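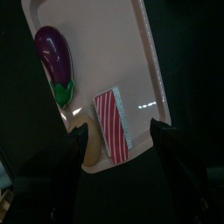 A toy eggplant in a plastic tray with a raised rim.

Play food

Play food, also called toy food or pretend food, is a class of toys made to resemble items of food at full or reduced size. It is used mainly in pretend play, often together with a toy kitchen, a market stall or a set of small dishes. Related objects made for shop windows and restaurant displays are usually treated separately under food models, although the two trades have at times shared molds and workers.

Materials

Play food has been made from wood, plaster, papier-mache, wax, tin, cloth, rubber and plastic. Turned wood suits round forms such as apples, onions and eggs, which can be shaped on a lathe and painted in one or two coats. Plaster takes finer detail but chips easily, and old plaster pieces often show repairs to stems and leaf tips.

Most plastic play food is either blow molded or injection molded. Blow molding gives a hollow, light piece with a thin wall and a seam along the line where the mold halves meet. Injection molding gives a harder piece with sharper edges and is preferred for items built from several parts, such as a sandwich with removable layers. Felt and knitted pieces are made both by factories and at home, and are normally stuffed with polyester fiber.

Color is added in one of three ways: pigment mixed into the plastic before molding, paint sprayed through a mask, or a separate part in a second color. Sprayed paint is the cheapest way to add a blush to a peach or a green end to a carrot, but it is also the first feature to wear off.

Types

Whole pieces are single solid or hollow forms with no moving parts. Fruits and vegetables make up the largest group, followed by bread, eggs, meat and fish.

Cutting sets consist of pieces divided into two or more sections held together by hook-and-loop pads, magnets or pegs. A blunt toy knife separates the sections. Pads collect lint and lose their grip with use, and some makers sell replacements. Magnets are usually sealed inside the piece.

Assembly sets are made up of flat or stacked parts, for example pizza toppings or the layers of a cake. Package sets copy the boxes, cans and cartons of a grocery store and may be made of printed card.

Production in Lundula

The town of Lundula was a center of wooden play food for much of the twentieth century. The first workshops there were a sideline of the local buttonmakers, who used the same lathes and the same offcuts of beech. In 1949 the Jerkora works opened on the site of a former dye house and began to turn fruit in quantity. Its early list ran to 10 forms, all sold loose by weight - a practice taken over from the button trade and kept until boxed sets were introduced.

Jerkora pieces can be identified by a small drilled hole at the base, left by the spindle on which they were painted. Later pieces have the hole filled with a dowel of 5 millimeters. The works changed to plastic in stages, starting with the grape cluster, which had been slow to assemble in wood. A rival firm, Azar, made only plastic pieces and sold them through stationery shops. Its pears and lemons came from the same mold body with different end inserts, and the two are hard to tell apart once the color has faded.

Use in education

Preschools use play food for sorting, naming and counting, and in lessons on meals and shopping. Speech therapists use it to practice nouns and simple requests. Sets chosen for language work tend to contain common local foods, and the content of a set can date quickly or travel badly. The Skumemetti series, sold to schools, dealt with this by offering a base box and separate regional boxes of roots, grains and breads.

Safety

The main hazard is choking. Small pieces and parts that may come off, such as stems and leaves, are tested by fitting them into a standard cylinder. Other tests cover sharp edges, the strength of seams, and the content of lead and certain softeners in paint and plastic. Older painted pieces were made before such limits applied and are generally kept out of use by young children.

Collecting

Collectors group play food by maker, material and form. Complete boxed sets bring higher prices than loose pieces, and original paint is preferred to restored paint. Wax pieces are stored cool and out of direct light. Soft vinyl may become sticky as softeners move to the surface - pieces in this state should not be stored in contact with hard plastic, which they can mark.

See also
Dollhouse
Food model
Toy kitchen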